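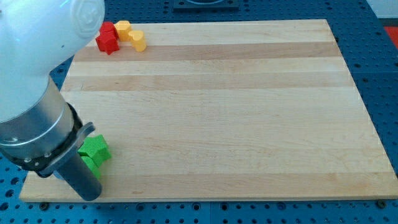
*Page last changed: 18/10/2022*

# Handout 2: Comparing fingers on the block task

In the first handout we learned to move the arm by hand and to save positions. Now we begin with the gripper. The task is simple on purpose: pick up a small block from the wooden board, carry it over the board, and put it down in another place. We repeat it with different fingers and write down the results.

## The blocks

Please use the star and the heart first. Blocks with flat, parallel sides are easy for almost every gripper and they teach us little. A star offers points and inner corners, so the contact is small and the block can turn when the fingers close. The heart has curved lobes, and the result depends much on the angle of the grasp. The surface of our blocks is slightly bumpy, which gives some friction, but do not count on it.

When the blocks stand close together, as the red and yellow ones do in the far corner of the board, the finger needs free space beside the block. Plan the approach before you start the arm. The middle of the board stays free for placing.

## The fingers

We compare two sets:

- **Isley**, the round finger. The end is rounded, so a small error in height is less dangerous for the board.
- **Stakthorpe**, the flat finger. It has a wider contact area and it is better on straight sides, but it needs more space between the blocks.

Both sets are mounted at the end of the arm, below the black collar. Before you change them, move the arm to the parking position and stop the program. Check the screws of the collar after each change. A loose collar gives errors which look like software errors, and in July one group lost a whole afternoon in this way.

## Procedure

1. Load the program `prarnodport_pick` and set the speed to 210 mm/s.
2. Lower the finger slowly toward the wood. Stop 2 mm above the surface and save this height.
3. Make 12 attempts with each block and each finger set.
4. Write down every attempt, also the failed ones. Use the words *held*, *turned*, *dropped* or *missed*.
5. Do not correct the block by hand during an attempt.

The board is bolted to the table at the front. Please do not loosen it, or all saved positions must be taught again.

## For the report

Hand in one table for each finger set and half a page of text. Explain where the block turned and what you would change in the approach angle. The log of the earlier groups has 1,568 attempts and is in the course folder. You may compare your results with it, but mark clearly which numbers are yours.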